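Second half of the season starts this week and I still haven't written up the first half, so I'll do it now while the kids are at training.

We finished June in fourth spot, which is better than I expected after losing both centre halves. Nitanton beat us twice and deserved to both times. The draw away to Stergiou was our best game, even though we gave up a goal in the last minute.

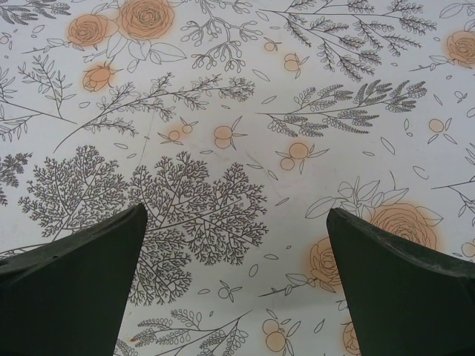 The biggest change has been moving Hyun-seo Tak from the wing into midfield. He didn't want to go. He is 27 and has played wide since he was 12, and he told me so more than once. But he tackles, he talks, and he gets back when we lose the ball - our old midfield didn't do much of that. He has three goals from there as well.

Training is still on the small pitch behind the school. The lights go off at nine, so we do set pieces first and fitness last. I'd like a second night on grass, but the ground is too soft at this time of year.
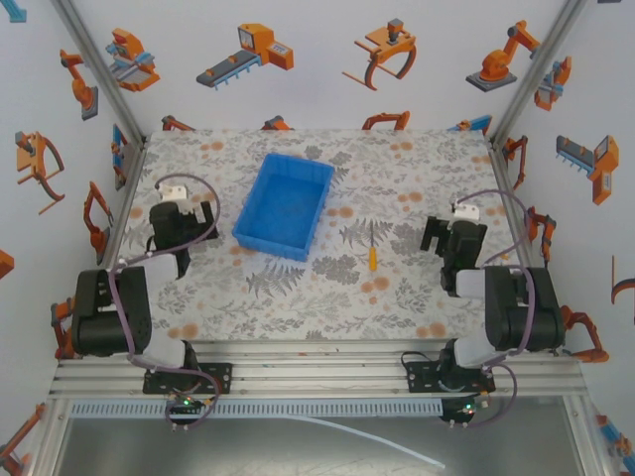 Marina Rallis commented on my last post that I was being too hard on our keeper, and that two of the goals against Nitanton came from corners where the near post had been left open. I watched them again and she's right. We've put a defender on the near post since then and haven't let one in from a corner.
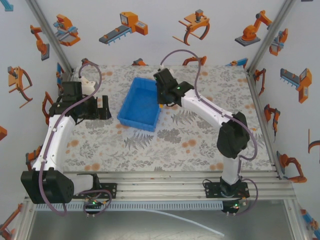
Blue tray on the floral cloth, 3rd July

Next up is Naser at home. They're bottom of the table but they ran us close last time, and Gerasimos Manolakis is still out with his ankle. Kick-off is at two. Bring a coat.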